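Hello Edit,

January 2026 update from the Nernlow fund, as promised, and a bit shorter than the October one because you told me (nicely) that it went on.

The big thing is that we've closed Rebane. Henok signed for us and we took a minority stake, with a board seat that goes to Feven for now. That makes 7 companies in the portfolio. I'd hoped for eight by this point, but Trasside wanted a price I couldn't get comfortable with - the order book was thinner than they'd let on - so we've stepped back. I might ring them again in the summer.

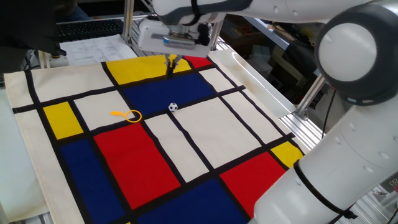 Deal flow has picked up, mostly thanks to Kiros. We looked at 208 pitches since the last report, and far more of them were hardware than I'm used to. I'm warming to it! Give me a robot arm over a work table, with two slim fingers pointing down at a printed cloth, and I can ask sensible questions about unit costs, which I can't always do with software.

Still to sort: the Tandurbridge follow-on. They need more than we set aside, so Yeison is redoing the reserves and I'll send you his numbers before we ask for the next drawdown.

Kiros has the valuations if you want them early.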